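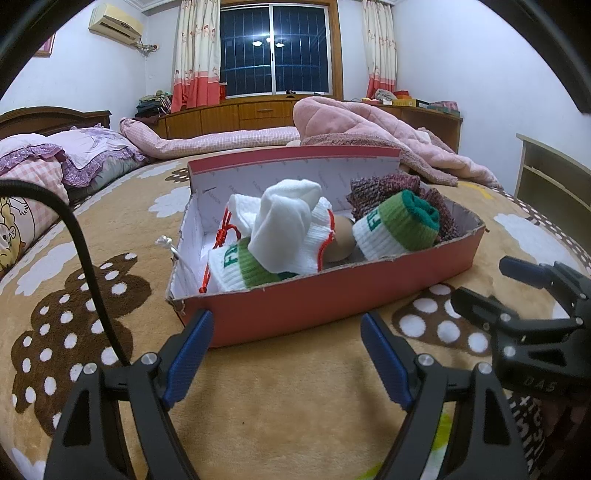 Most people I know who take blood pressure pills could not tell you what their pressure was last Sunday. They could tell you what it was at the doctor's office in March, because a nurse said it out loud and someone wrote it down. I think that is backward, and I think the fix is cheap. A home monitor doesn't need a special place or a special shelf. Mine spent its first year in a cardboard box, the kind clothes come in, with FASHION printed inside the back panel and a corner worn down to the paper fibers, and it worked as well there as it would have in a cabinet. What matters is that it gets used.

My case is that anyone being treated for high blood pressure should take readings at home, write them down, and bring them to every visit, and that doctors should treat those readings as the main evidence. The office number should be the backup.

Consider how the office number gets made. You drive across town, look for parking, fill out a form you filled out last time, and get called back just as you sit down. The cuff goes on over a sleeve. Someone asks about your insurance while it inflates. Plenty of people run high in that chair who don't run high anywhere else. Others go the opposite way, calm at the clinic and high at six in the morning when no one is looking. Both groups get the wrong treatment if one reading decides it.

I kept a log for a long stretch before I wrote this. It has 2,174 readings in it, mine and my wife's. I don't claim that proves anything about other people. It did show me how much a person's pressure moves in a single day. I had mornings and evenings 30 points apart on the top number, with no change in pills and nothing going on that I would have called stress. Any one of those could have been the office reading.

Ademir Andrade ran the pharmacy counter in Olport for many years and we have argued about this more than once. His objection is a fair one. He says home readings make worriers worse. He had customers who checked ten times a day, saw one high number, and came in frightened, or took an extra pill without asking. He would rather they left it to the clinic.

I take that seriously. A person who checks ten times a day is not getting better information than a person who checks twice. But the answer to bad use is instruction, and very little of it is given. When my wife was told to buy a monitor, the whole lesson was the word "monitor." She wasn't told to sit for five minutes first, keep her feet flat, rest her arm at heart level, or skip coffee beforehand. She wasn't told to take two readings a minute apart. It would have taken one sheet of paper.

The cuff itself is the other weak spot. Arms come in different sizes and most monitors are sold with one cuff. If it's too small it reads high. I would like to see pharmacies keep a tape measure at the counter and use it. I'd also like clinics to let people bring their own machine in and compare it against the one on the wall. The clinic on Fallow Street does this if you ask, but there's no sign telling you to ask.

Then there is money. A decent upper-arm monitor can be had for well under 100 dollars. Some plans cover one and many don't. The same plans will pay for the repeat visits, the added prescription, and later on the hospital stay. I have read the explanations for this and I still don't follow them. Our town spent 2,000 dollars last year on banners for heart month. I liked the banners fine — they were red and easy to read — but that money would have put a good number of monitors in houses that don't have one.

I'm not saying people should treat themselves. Don't change a dose because of a number you saw at breakfast. If a reading is very high and you have chest pain, trouble speaking, or weakness on one side, call for an ambulance and leave the log on the table. For everything short of that, write the number down and take the next one at the usual time.

Doctors have a part in this too. I have watched a month of careful readings get a two-second look before going back across the desk. A patient who sees that won't keep the log going. If the office asks for numbers, somebody there should average them, put the average in the chart, and say what it means for the prescription. My wife's new doctor does that. Her evening pill was moved to the morning on the strength of it, and she has kept up her log without any reminding from me.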